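Kestisau

Grids, boxes and a good table: an afternoon with Noemi Barbieri

I got to Lomness hungry and a little early, and Noemi Barbieri put me straight to work. She had a roll of tape in one hand and the door in the other, and before I had my coat off I was folding tissue paper. (Badly. She refolded most of it while I pretended to look for my pen.)

Barbieri is both her last name and the name of the business, which sells table linens by mail and packs each order in a small box. It started in March four years back, in her sister's dining room. "I had 1000 boxes delivered before I had sold a single napkin," she told me. "I thought that's what you did! You can imagine my sister. She ate her dinner behind a wall of cardboard until the summer."

I wanted to talk about packing. Noemi wanted to talk about color, so we did that first.

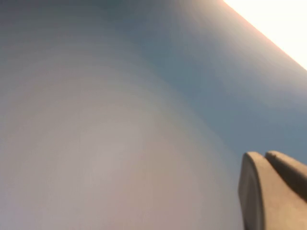
Color is where every one of her cloths begins, and she's stubborn about it. She doesn't own a fan deck and she won't pick from a screen. She looks at what the light is doing to ordinary stuff and writes it down in a notebook, in words, never with a swatch. I asked for a demonstration and she went for the softest thing going, a big rounded blue-gray shape with no detail to it at all. "Steel blue, then it warms up and goes beige lower down," she said, writing. "And see the rim, where the bright part starts? That's a peach. A really thin peach. If I put that on a hem, people would write to me." She underlined "hem" twice.

The notebook is a mess, by the way. I was allowed to hold it. One page just says "wet sidewalk, but friendly."

Her best seller came out of that notebook too. It's a pale mint green with a grid of thin white lines, and she resisted it for ages. "I thought it would look like graph paper. It does look like graph paper! But you put a plate on it and suddenly the plate looks like you meant it." The first sample was woven by a mill she calls Oltov and speaks of the way other people speak of a difficult aunt. They sent the lines too thick, then too thin, then in yellow. She kept the yellow one. It lives in her car and has been to a lot of picnics.

So now the mint cloth is on her own table as well, and she packs on it. I asked whether that was good advertising or just laziness, and she laughed and said she'd have to check. Mainly she likes having lines to work to. A box set down square to a line gets its ribbon on straight, and a box set down any old how gets a ribbon that slides off to one side, and she can tell from across the room which kind of day she's having.

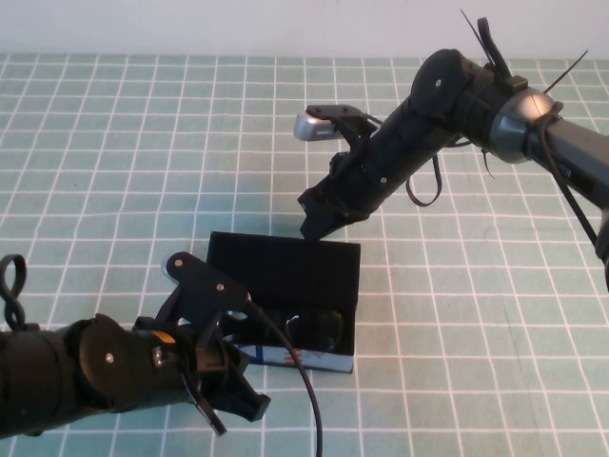 Kestisau, Issue 20, page 75

We got onto the boxes at last over coffee. Black, small, and plain on purpose. "People always ask why they aren't green to match," she said. "Put a black box on that cloth and your eye goes right to it. Put a green one down and I'd lose it, and then I'd lose my temper."

She showed me how she does it. Tissue goes in first, with the extra hanging over the front. Then the napkins, folded side toward you, then the card. She writes the cards herself in pencil. The tissue comes over the top and gets one sticker, and if the sticker is crooked she leaves it. That surprised me, after the business with the ribbons.

"A crooked sticker looks like a person did it," she said. "A crooked ribbon looks like a person was in a hurry."

Does she iron the cloth she works on? "Before visitors, yes. I did it this morning and I bet you can still find a crease." She was looking at the right-hand side when she said it, and yes, there was a faint line running across at a slant, or maybe a shadow. I said shadow. She said I was very kind and poured me more coffee.

I asked what's next and got three answers at once, so I'll give you the one she came back to. She wants to do a round cloth. The trouble is the grid: on a circle the squares get chopped at the edge, and she hates the little leftover corners. She has been cutting paper ones on the kitchen floor after supper and trying them on an upturned bucket. The Oltov people have told her to do stripes.

"I'm not doing stripes," said Noemi, and handed me another stack of tissue.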